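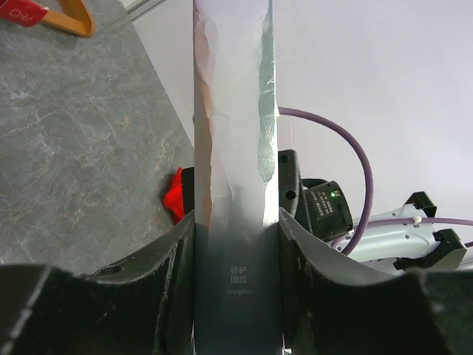

Wemstead: Harbor Edition

PC and Mac download, or boxed copy
Studio: Hivitz
Players: 1 to 2 (shared screen)
Languages: English, French, German, Polish, Vietnamese, Korean

You have inherited a ferry company. It owns one ferry, and the ferry leaks. Welcome to Wemstead, a town of gentle hills, strong tea and passengers who will tell you at length how your late uncle used to run things.

Wemstead is a slow management game for people who like timetables more than they let on at parties. You set the crossings, mend the boat, sell the tickets and try to get the cheese to Narport before it becomes a different kind of cheese. There are no enemies. There is a goose, and opinions on the goose vary.

What you do all day

Mornings are for planning. Drag the crossings around on the chalkboard, check the tide, and decide if the noon run is worth the fuel. Once the boat leaves you can steer it yourself or hand the wheel to Urio, your first mate, who is a very good sailor and hits the pier only when he's thinking about his ex-wife.

Evenings are for the town. Wander up the hill, play dominoes, or take a side job from one of the locals. Some of these jobs are sweet and short. One of them is a custody dispute over a rowboat that runs for most of the second summer, and we've had letters.

There's no fail state. If you run out of money, the bank sends a polite woman who sits in your office until you feel bad. Then she lends you 500 crowns and you carry on.

New in the Harbor Edition

The Narport side of the water is now open for walking around, with its fish market, its two rival bakeries and a lighthouse you can rent by the night. Everything from the August update is in here too, including the night crossings and the rebuilt fog.

Shared-screen play for 2. One of you captains, the other does the tickets and the complaining. You can swap at any dock.

A photo album, by popular demand. It holds 3000 pictures, and our tester Wafula Muli filled his with the goose.

Fishing has been made less realistic, so you now catch fish.

The people to blame

Sabina Urban wrote the townspeople and their grudges. Chae-won Sung painted the backgrounds, all by hand, and would like you to stop sprinting past them. The music is by Thu Hầu, mostly accordion and upright bass, and it gets quieter when you stand still - try it on the north jetty after dark. Caroline Mohamedi designed the timetable system and is the only one of us who has ever run the company at a profit.

What it needs

Very little. Wemstead runs on most laptops that can manage a video call without sounding like a hair dryer. You'll want 8 GB of memory and 4 GB of free disk space. A controller is nice for steering but the chalkboard is easier with a mouse, so plenty of players keep both within reach and look very busy.

Boxed copy

The boxed copy has a download code, a fold-out map of both harbors and a printed timetable that was accurate when we sent it to the printer. This run is 892 copies, a number arrived at by measuring our storage closet. We ship once a week. If the map arrives with a crease in the wrong place, write to us and we'll send another.

Questions we get

Do my old saves work? Yes. Load one and the Narport gangway will be down the next morning. If you left the ferry mid-crossing, dock it first.

Can I pet the goose? You can try.

I own the original Wemstead. Do I pay again? No, the Harbor Edition is a free upgrade for downloads. Boxes cost money because cardboard does.

Is there a fast-forward button? There is, on the pause menu. Urio will comment on it.

Add to basket / Add to wishlist / Read the patch notes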